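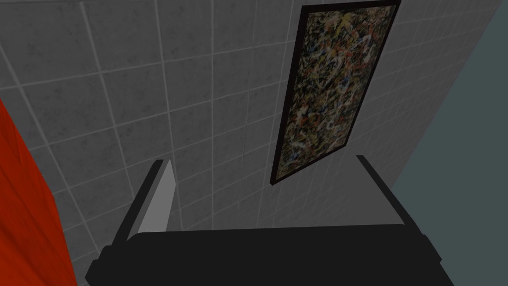

Figure 1. Gripper view in the simulated room, fingers open, tiled wall behind.

Planning the Equipment Purchase for a Two-Arm Desk Robot
Project report, Fumesham Technical College
Rongrong Pan, Mikkel Mogensen, Ronaldo Bezerra
Supervisor: Þórarinn Zoëga

1. What we were asked to do

The department wants a two-arm robot for the teaching lab and has to put in its equipment request by December. Our task was to work out what should be on that request. We were not asked to pick the robot itself, as the department had already narrowed that down to one type. We had to look at everything that goes with it: grippers, the test desk, floor space, spare parts and computer time.

All of our work was done in simulation. Mikkel built the room and the furniture, Ronaldo ran the arm poses, and Rongrong kept the budget sheet. Bjarke Gunnlaugsson from the lab workshop answered our questions about power and floor loading.

2. The simulated room

The room has tiled and plain walls, a plank floor and a low chest of drawers with a red top that we call the desk. An open laptop stands on it. We wanted a desk with fronts in more than one finish and with different handles, so that a gripper choice that only suits one kind of handle would be noticed before money was spent.

The walls have pictures on them because the room came from the Batbridge scene library that way. We left them in.
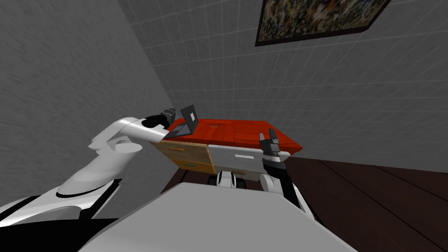
Page last changed: August 3, 2026

3. Reach and floor space

The first question was how close the robot has to stand. With one gripper at the laptop and the other near the front right corner of the desk, the arms come at the furniture from both sides and the body sits in the middle, in front of the drawers. The body hides the floor directly in front of the desk from this view, and that matters for planning. Anyone working next to the robot will need a second viewpoint, so we added one fixed overhead camera to the list.

We set the clear space at 90 cm on each side of the desk. The lab bay we were first offered does not have that on the window side. Bjarke measured it twice and got the same answer. We recommend the bay by the loading door instead, which has the space but needs a new power outlet. The cost of the outlet is in the budget under site work.

A drawer that opens toward the robot takes up room as well. In our first layout we forgot this and placed the base too near. The clear space in front of the desk is now measured from the open drawer – not from the closed front.

4. Grippers

The robot is sold with a parallel gripper on each arm. We compared keeping these with buying a second set with longer fingers. The standard fingers are short and blocky, and we were unsure if they would fit behind a slim handle. 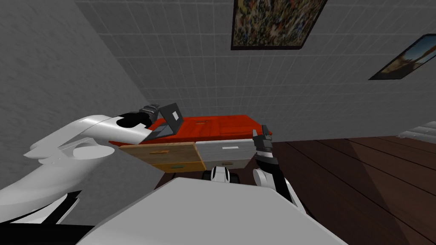
Figure 3. Both arms at the desk, drawers closed. The open red surface between the laptop and the right gripper is the area we planned for objects.

The position in Figure 3 was useful for the object area. With one gripper by the laptop and the other off the right end of the top, there is a good stretch of desk left between them. We had planned to ask for a wider desk, and after looking at this we took it off the list. The saving pays for the longer fingers.

For the handles, we made a list of the four handle types we expect to use in teaching and checked the finger dimensions on the data sheets against each one. The standard fingers should fit three of them. The fourth is a slim bar that sits close to the drawer front. The Bundgaard finger set should fit all four on paper, but we have not had one in our hands, and Þórarinn asked us to say so clearly. We suggest ordering one pair first and the second pair after a test on a real drawer.

5. The real desk

We asked Zulamwood for a quote on a chest of drawers close to the simulated one. They can supply mixed fronts from stock panels. A red top is a special order and adds to the wait. Color does not matter to the arms, so we priced a plain top. Ronaldo disagrees with this and would like the real desk to match the simulation, because the camera work in the spring course will depend on it. We have listed the red top as an option and leave the choice to the department.

The delivery time is 6 weeks for the plain version. Handles are bought separately, and the workshop can fit them.

6. Checking the working position

Before closing the list we looked at one more arrangement, with both arms in front of the drawers instead of out at the ends. It is the position students will start from in the drawer exercise, and the two grippers end up spaced apart there. We had allowed for one emergency stop button on the robot's right. Mikkel pointed out that a person helping on the left could not get to it, so the list now has two.
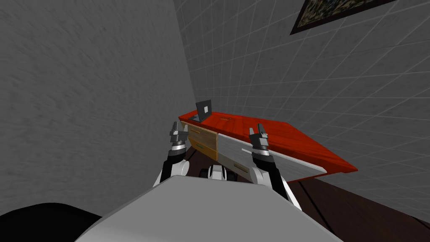 7. Items for the request

Robot with two arms and standard grippers (price held by the department)
Longer finger set, one pair now, one pair later
Chest of drawers, plain top, handles separate
Overhead camera and ceiling mount
Emergency stop buttons, 2
Power outlet at the loading door bay
Simulation computer time, 134 hours
Spare finger pads, 4 sets

The computer time is our own usage for this project. A full course will need more, and we have no good basis for saying how much.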